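オンドムホルム地域食文化記録事業 中間報告書

提出先:ミッタル助成基金 事業担当 ディーパク・ガルグ様
提出者:ドーヴス食文化研究室 エレニ・デリッチ
提出日:2025年11月8日

1 進捗の概要

採択時の計画では、今期末までに島の漬物と保存食の聞き取りを終え、レシピ集の初稿に入っている予定でした。聞き取りは終わりました。初稿には入っていません。理由は第3項に書きますが、先に申し上げておくと、塩の話です。

聞き取りの録音は103本になりました。計画より多いのは、島の方々が熱心だったことに加え、一度話し終えた方が翌日また電話をかけてこられ、「昨日の分量は間違いだった」とおっしゃる例が続いたためです。訂正の訂正も別の録音として保存しています。どれが正しいかは、ご本人にもまだ結論が出ていないようです。

2 聞き取りと文字起こし

文字起こしはハゴス・レンマが担当し、全体の三分の二まで進みました。方言の「ひとつかみ」に当たる語が四通りあり、集落ごとに手の大きさの想定が違うらしく、対応表を作るのに二週間かかりました。表そのものは一枚に収まっています。

9月には北側の集落で、かぶの塩漬けの仕込みに立ち会いました。当初の日程では二日で終わるはずの作業でしたが、初日は重石を選ぶ議論で日が暮れました。議論の録音は資料として大変貴重で、かぶはほとんど出てきません。

樽の保管場所についても記録を取りました。納屋、階段の下、使わなくなった浴槽など、温度の条件はばらばらです。それでも各家庭とも自分の家の場所が最良だと確信しておられ、この点だけは島内の見解が完全に一致しています。

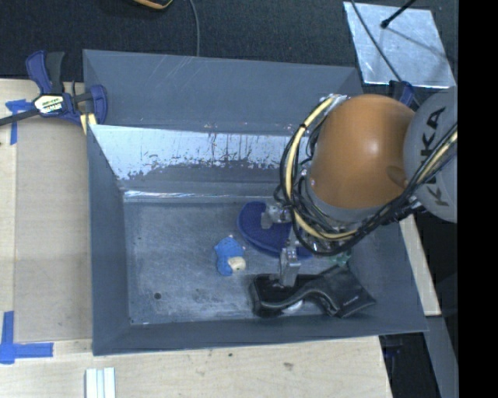
3 遅れている事項

レシピ集の初稿が遅れています。聞き取った配合をそのまま試作したところ、食べられるものと食べられないものに分かれました。後者は塩分が高すぎるのですが、話者に確認すると「水で抜いてから食べるに決まっている」とのことで、その工程は当たり前すぎて誰も話してくださらなかったわけです。現在、ウメシュ・ヴァシシュトが塩抜きの手順だけを聞き直しています。残りは32件です。

なお、試作品は研究室の冷蔵庫に保管していましたが、匂いについて隣室から文書でご意見をいただきました。文面は丁寧でした。試作品は地下の倉庫に移し、返信には瓶詰めを一つ添えました。その後ご連絡はありません。

4 予算の執行状況

旅費と録音機材費は計画の範囲内です。材料費は塩の購入量が想定を超えたため、印刷費からの流用を別紙で申請いたします。塩の単価は安いのに合計が安くならない理由は、別紙の数量欄をご覧いただければお分かりになると思います。

トラルソープでの公開試食会の会場費は未執行です。予約した会館から「発酵食品の持ち込みは要相談」と言われ、相談が続いています。先方の担当者は試食会の趣旨には賛成で、持ち込みには反対だそうです。

5 今後の予定

聞き直しが済み次第、初稿の執筆に入ります。編集はヴィルジリオ・タンが引き受け、各レシピに話者の言葉をそのまま一節ずつ載せる構成とします。分量の食い違いは統一せず、併記します。統一案も一度は検討しましたが、どの家の配合を標準とするかを島で尋ねるのは得策でないと判断しました。

印刷部数は申請どおり500部です。うち島内の配布分については、各戸に一冊では足りないとの声が出ています。嫁と姑で別々に書き込みたいとのことでした。配布の割り振りは次回の打ち合わせでご相談させてください。

塩抜きの聞き直しの結果は、まとまったところで追ってお送りします。流用申請の可否だけは、次の仕込みに間に合うよう先にお知らせいただけますと助かります。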